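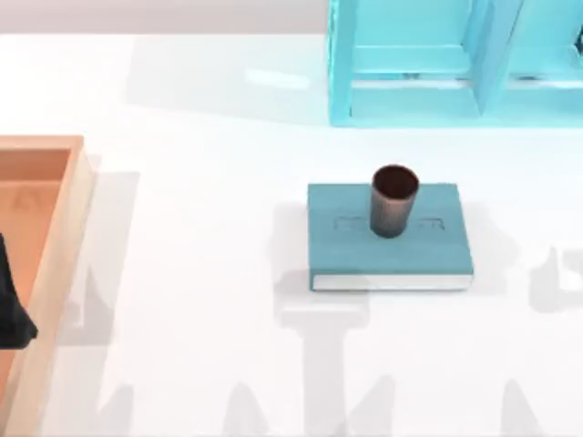

## 4. Instalação e programação do temporizador de rega

Esta secção aplica-se ao programador Drira de uma saída, montado numa torneira exterior com rosca macho. Para montagem em coletor enterrado, consulte a secção 7.

### 4.1 Antes de começar

- Feche a torneira e alivie a pressão da mangueira.
- Verifique o estado da junta de borracha no adaptador de entrada. Uma junta ressequida ou vincada deve ser substituída.
- Confirme que o filtro de malha está assente no fundo da entrada, com a face côncava voltada para a torneira.

> **Atenção:** o programador destina-se apenas a água fria, até uma pressão máxima de 6 bar. Acima desse valor, instale um redutor de pressão a montante.

### 4.2 Montagem

1. Retire a tampa do compartimento das pilhas e introduza duas pilhas alcalinas AA, respeitando a polaridade. Não utilize pilhas recarregáveis.
2. Feche a tampa até ouvir o encaixe.
3. Enrosque o adaptador na torneira à mão. Não use alicate nem chave de grifos.
4. Ligue a mangueira ou o tubo de gotejamento à saída inferior.
5. Abra a torneira lentamente e verifique se há fugas nas duas ligações.

O corpo do programador deve ficar na vertical, com o visor para a frente.
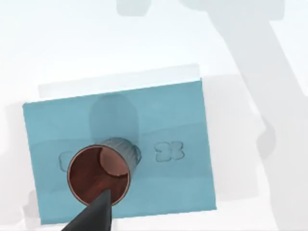 *Copo sobre base azul-clara, visto de cima.*

### 4.3 Acertar a hora e definir um programa

1. Prima **SET** durante três segundos. Os dígitos das horas ficam intermitentes.
2. Acerte as horas e os minutos com **+** e **–**. Confirme com **SET**.
3. Selecione o programa A ou B.
4. Introduza a hora de início. Para canteiros de hortícolas, recomenda-se o intervalo entre as 6h00 e as 8h00, ou depois das 22h00.
5. Introduza a duração, em minutos.
6. Introduza a frequência: diária, de dois em dois dias ou de três em três dias.
7. Prima **SET** para guardar. O visor mostra a hora da rega seguinte.

**Nota:** se nenhuma tecla for premida durante 22 segundos, o programador sai do menu sem guardar as alterações.

### 4.4 Rega manual

Prima **MAN** para abrir a válvula de imediato. A válvula fecha ao fim do tempo definido no programa A ou quando a tecla for novamente premida. Os programas guardados não são alterados.

### 4.5 Códigos no visor

| Código | Significado | Procedimento |
|---|---|---|
| 273 | Tensão das pilhas insuficiente | Substituir ambas as pilhas |
| 335 | Válvula não fecha por completo | Fechar a torneira, limpar o filtro e repetir o ciclo manual |

Se o código 335 persistir após a limpeza, mantenha a torneira fechada e contacte a assistência.

> **Cuidado:** desmonte o programador antes das primeiras geadas. Esvazie-o, retire as pilhas e guarde-o em local seco.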